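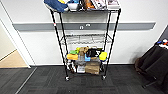 Living With a Tidying Robot: Shop-Floor Tips for Ordinary People

Filed under: Workplace, Storage, Small Annoyances

Most of the advice on this page used to be about drawer dividers. Then the Prastitz workroom got an arm that picks things up and puts them in baskets, and I found that half of what I knew about storage had been written for creatures with elbows and opinions. The tips below come from working next to the thing since February. They will do for any workplace where a machine has taken over the putting-away and the people are still in charge of the getting-out.

Leave one shelf empty

You will want to fill it. Shelves call to people that way. But on a cart that gets shared, an empty shelf is where things land while somebody makes up their mind, and without it they land on a chair. Ours is the middle one, at a height where nobody has to crouch. If you must put a label on it, write EMPTY. We tried "Transit" and people took it for a category.

Stop putting things away nicely

This was the hard one for me. I line things up. I turn handles the same way and I fold the tops of bags. None of it helps the arm, which is happiest when there is some air on either side of whatever it has been sent to fetch. Two sponges pressed neatly together are, as far as it can tell, one strange sponge. Keep soft things apart from each other and let go of your standards a little. You can have them back at home.

Paper bags are a menace

A paper bag changes shape each time it is touched, so yesterday's good grip is today's fistful of nothing. Tip the contents into a box or a tub. The same goes for anything with a drawstring.

Baskets: go wide, go lined

Sandra Furnival, who ran our stockroom for years with a clipboard and a look, bought the first baskets for the arm herself. She picked them by reaching in with a barbecue tong in each hand, in the store, in front of people. I recommend the method. If you can get something out with tongs without dragging the basket along, the basket will do. Her other rules:

Buy a lining in a pale color. You can see what is left at the bottom without tipping everything out.

Keep flat things out of the basket you use for cups and blocks. Folders and bits of cardboard lean across the opening and whatever is under them might as well be in another county.

Fold handles down or out before you walk away. Pick one way and stick to it.

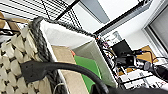

The flat things, by the way, deserve a home of their own. An upright file holder from the office cupboard works fine and costs nothing if you are quick. Ours holds card, folders and the instruction sheet for the arm, which has been read by 2 people, one of them by mistake.

Keep the floor plan boring

Before the arm, our furniture drifted. A chair would set out on Monday near the window and be by the door at the end of the week, and it bothered no one. Now a basket that wanders off its spot means a call across the room and somebody getting up. Mark the place with colored tape on the floor. Carpet tiles take tape badly at the edges, so press it down with the back of a spoon and expect to redo it. Carts on casters should be parked in one place and given a small shove as a test.

Vacuum more often than you think. Lint shows up on dark carpet the way gravy shows up on a tie.

Give people their minutes back, and say so

A word about the human side, which the brochure from Vallovham covered in a single cheerful paragraph. The arm took over the end-of-day tidy. That job used to belong to whoever was slowest to find their coat, and it was dull, and it was also when we talked. Pradus, the firm upstairs, got an arm of their own and handed the saved time straight over to more packing. Their tidy was quicker and their mood was terrible.

We did it differently, mainly by accident. On Tuesday the tidy still runs at the old hour, and the people who used to do it sit down with coffee and complain. A surprising amount gets sorted out that way. If you manage people, put it on the calendar before somebody finds a better use for it.

Who fixes it when it sulks

Settle this early. In our case it was going to be "everyone," so naturally it was me. Write 2 names on a card by the switch. Add what to try first, in plain words: clear the basket, move the thing it is stuck on, start again. The old label printer, a Cropper, never had a card and was hit instead, with fair results, but the arm cost more.

Start with easy objects

When you set up a new basket, begin with a few sturdy things that don't look alike. Bright plastic cups are good. Leave plenty of room inside, and save the odds and ends drawer for when you are feeling strong. We waited 7 weeks and it was still too soon.

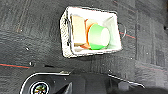

A lined basket with a green cup on its side and room to spare.

Cleaning the lining

Pull it out if it comes out, shake it over a bin and wipe it with a damp cloth and a drop of dish soap. Let it dry flat. Put it back the same way around, and check that it hasn't bunched at the corners, where small parts go to retire.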